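ECED 200: Play, Materials and the Early Learning Environment
Unit 4 Course Notes – Sorting, Classification and the Organization of Materials
Department of Early Childhood Studies, Flanamley College
Instructor: Kirsten Kjærgaard

These notes accompany the December lectures and should be read before the seminar. Students are responsible for all of the content, including the sections not discussed in class.

4.1 Classification as a cognitive activity

To classify is to treat different objects as equivalent for some purpose. A child who places a spoon with a ladle has set aside size and attended to use. The behaviour appears simple, yet it requires the child to select an attribute, hold it in mind and apply it again to each new object. Where the attribute is abandoned partway through, the result is often called a chain: the first item is matched to the second by colour, the second to the third by shape, and so on. Chaining is common among younger preschoolers and should be recorded without correction.

Inhelder and Piaget distinguished early graphic collections, in which objects are arranged into a pleasing figure or line, from true classes. Later researchers have questioned the ages attached to these stages. Performance depends a good deal on the wording of the request and on how familiar the objects are.

4.2 Single and multiple attributes

Colour is usually the first attribute offered in a centre because it can be judged at a glance. Shape, size and function follow. Sorting by two attributes at once (for instance, items that are both small and round) is considerably harder, and re-sorting a completed set by a new rule is harder still. The difficulty of re-sorting is generally discussed under the heading of cognitive flexibility, which is treated in Unit 3.

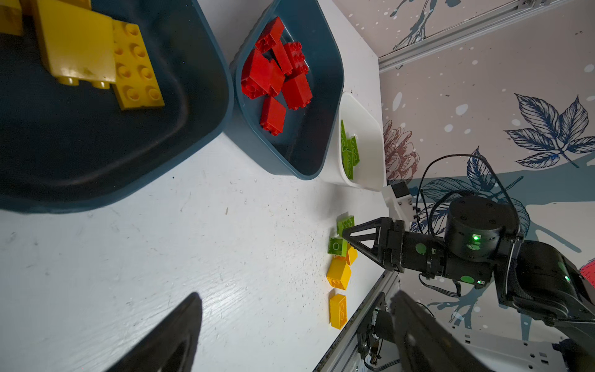
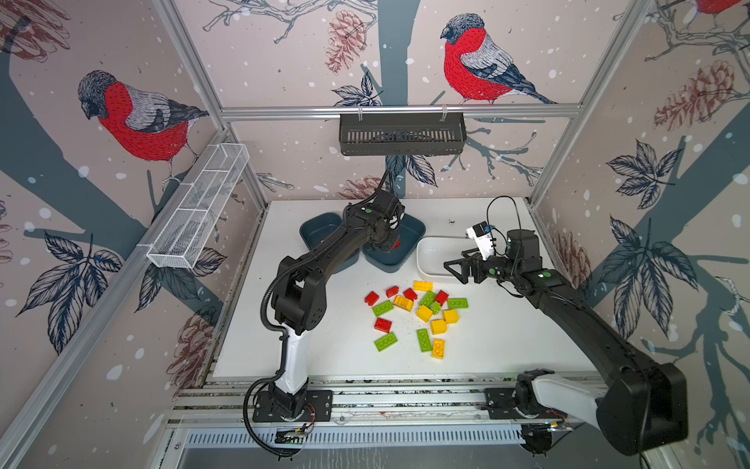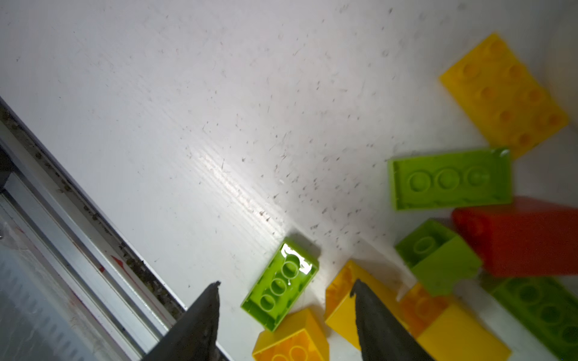
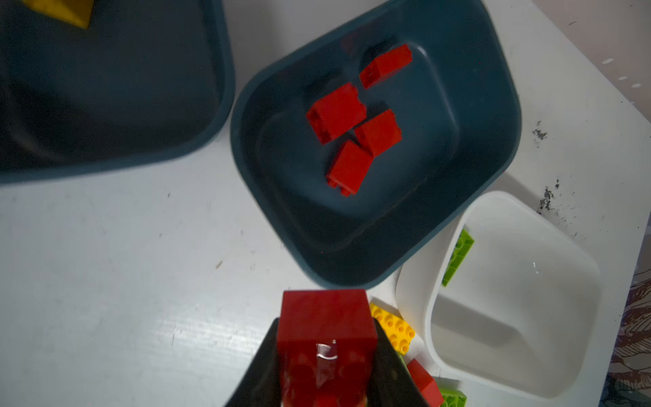 Red bricks in a bin.

ECED 200 Course Notes, Vol. 3, p. 444

4.3 Language in the sorting activity

Educators should distinguish between labelling language ("These are buttons") and relational language ("How do these go together?"). Labelling supplies vocabulary. Relational language invites the child to state a rule, and the stated rule frequently differs from the one the adult had assumed. In multilingual programs, children should be encouraged to explain their groupings in whichever language they prefer, and the explanation should be recorded as spoken wherever staff are able to do so.

Open questions require time. Students on placement tend to repeat or rephrase a question before the child has begun to answer. A pause is recommended – longer than feels comfortable to most adults.

4.4 Storage and the environment

The arrangement of shelves is itself a classification, made by adults and encountered by children every day. In his placement report on the Binside Children's Centre, Ruairí Nic Giolla described a room in which art supplies were stored by the date of purchase. Children could not predict where paper would be found and asked staff for it throughout the morning. When the shelves were reorganized by use, and picture labels were placed at the children's eye level, requests of this kind declined. The report is on reserve at the library and is required reading.

4.5 Observation and documentation

Record the materials offered, the exact words of any prompt, the order in which objects were placed and any remarks made by the child. Interpretation belongs in a separate column. Names must be replaced with initials before notes are submitted.

Readings for the seminar
Mac Giolla Reader, chapter 4
Nic Giolla placement report (library reserve)
Unit 3 notes, section on cognitive flexibility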